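Against the Fruit Bowl as Storage

Rónán Costello

Most kitchens I visit for work contain one vessel in which everything that does not need the fridge is kept. It is called the fruit bowl, whatever is in it. Bananas go in, then apples, then an aubergine that would not fit in the salad drawer, then a lemon. The vessel is chosen for its looks and placed where guests will see it. My argument is that it does two jobs, display and storage, that these have different requirements, and that a household which separates them will throw away less food.

Take storage first. Fresh produce continues to respire after picking. It gives off moisture and heat, and certain kinds give off ethylene, a gas that speeds ripening in whatever sits nearby. Apples and ripe bananas are strong producers. Aubergines, cucumbers and most leafy greens are sensitive to it. A mixed pile in a deep container puts the producers against the sensitive items and slows the air between them. Add the weight of the upper layers and the lower ones bruise at the points of contact, which is where rot begins.

Now display. A display wants mixed colour, varied height and a full vessel. Each of these works against keeping. Mixed colour means mixed kinds, height means stacking, and a full vessel means buying more than the household will eat before the oldest item turns. Anyone who has photographed a kitchen for a letting agent knows the arrangement: one red, one yellow, something dark for contrast, and the banana at the side where its curve shows.

I kept a record of my own kitchen in Dernthorpe for 60 days. The first part was run with a single deep bowl and the rest with produce divided by kind. Over the whole period I discarded 26 items, and 18 of those were from the single-bowl part, which was the shorter of the two. One kitchen proves little, and the weather changed in October, but the direction was clear enough for me to give the deep bowl away.
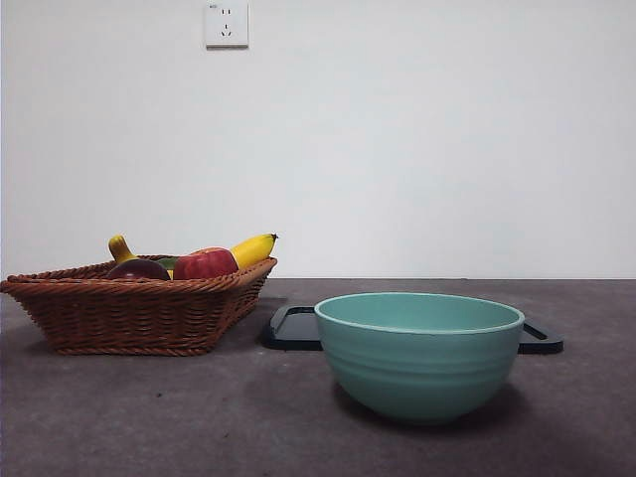 Is a basket better than a bowl for keeping fruit and vegetables on a worktop?

A woven basket lets more air reach the sides of the produce than a glazed bowl does, so it is the better choice for things kept longer than a day or two, provided it is shallow and the contents are not stacked deep.

The qualification matters. A basket with a depth of 70 mm will hold a single layer of apples with their tops clear of the rim or close to it. Double that depth and people will fill it, and the advantage of the woven side is lost to the fruit in the middle. Orkura sells a deep hexagonal model that is much admired, and I would not keep anything in it except onions. The plain Tilmont tray basket is duller and does the job.

Wicker has its faults. It is rough, and soft fruit such as peaches or ripe pears will mark against the strands. It cannot be scrubbed in the way that ceramic can, and a leaking plum leaves residue in the weave that attracts fruit flies. A folded cotton cloth underneath deals with the first problem and most of the second. The cloth should be changed weekly. I have heard it said that lining a basket defeats the purpose, but the sides remain open, and with a single layer that is sufficient.

The bowl should be kept and given a different task. A glazed bowl is easy to wash, does not absorb juice, and is the correct place for what will be eaten that day: the washed grapes, the two plums, the pear that has reached its point. Used in this way it works as a queue. Anything in the bowl is to be eaten next, and if it is still there in the evening it goes in the fridge or a pan. Put it on a tray and the drips are contained as well.

The objection I meet most often is that a divided system looks bare. Cronin, who fits kitchens and has argued with me on this point for years, holds that a worktop without a full fruit bowl looks like a rented office. I accept that appearance counts. The remedy is to give display its own objects. Artificial fruit is unfashionable and I see no good reason for it. A basket of imitation produce needs no airflow, does not bruise, gives off no ethylene and can be piled as high as the owner likes. Dust it once a month. Fill it with the colours you want and stop asking the real apples to perform the same service.

What I cannot defend is the compromise, in which a few imitation pieces are mixed with real ones to make the bowl look full. The real fruit underneath is then hidden by items that never change, and it is found late, usually by smell.

Comments (7) | Shares (31)

Text © Rónán Costello. Contact the author | Back to top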